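I have hated hanging up washing since I was old enough to reach the line, so when Flindico asked if I'd like to spend July looking at robots that might do it for me, I said yes before they'd finished the sentence! The Clollham team start everything in simulation, where a dropped T-shirt costs nothing, and cloth is what they grumble about most.
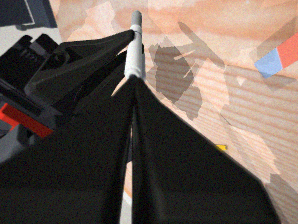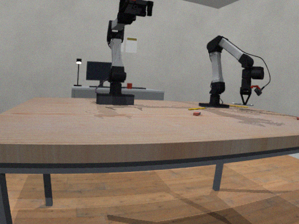

Narendra Sandhu reckons I'm asking the wrong question, and that a machine which folds one towel in 24 minutes is still a machine that folds towels while you're out at work. Fair enough, but I've got a family's worth of towels (and a cat who sleeps on them).

A solid block keeps its shape when you pick it up. Fabric slumps and hides its own corners, and every go is a bit different from the last. The team had run 674 tries at one cloth job when I visited – and they wanted plenty more before letting it near a real sock drawer.

Would I buy one? At 400 quid, tomorrow. For now I'm keeping my pegs.

Related
Can a robot load your dishwasher?
Mrema: a week with the window cleaner
Inside the Kollerura packing hall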